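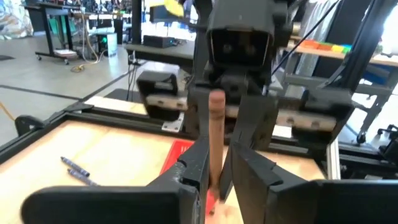 Written by M. Patwary

Section 4. Levelling and bracing the Gondley bench

By now you should have four legs, one top and a small bag of fixings that will not match the list in Section 1. Lay everything out where you can see it. The bag has both short and long bolts in it, and they look identical until the moment you need the other sort.

1. Turn the top face down on a blanket. Use one you don't like.

2. Fit each leg into its corner bracket and do up the bolts finger tight. Leave the spanner alone for now.

3. Slide the rear brace between the back legs with the slotted end on the left. It will go in the other way round quite happily, and you will find out at step 7.

4. Turn the bench upright. This takes two people, or one person and a long afternoon.

5. Put a spirit level across the front edge, then along each side. Wind the feet in or out until the bubble settles. Each foot has 14 mm of travel. If your floor needs more than that, pack under the foot with something hard. Folded cardboard lasts until June.

6. Tighten the leg bolts a little at a time, working corner to corner.

7. Hook the Clodach shelf over the brace and press down until it clicks.

Note: the Pindov top is 34 mm thick. The older one was thinner, and its screws are too short for this model. If you have been saving them in a jar for years — as we all do — leave them there.

Caution: do not stand on the bench to change a light bulb. It is rated for 600 N at the centre, and we have had the letters.

Check the level again after 2 weeks, when the legs have settled, and give each bolt a further quarter turn. Then go on to Section 5, which deals with the drawer and will need the blanket again.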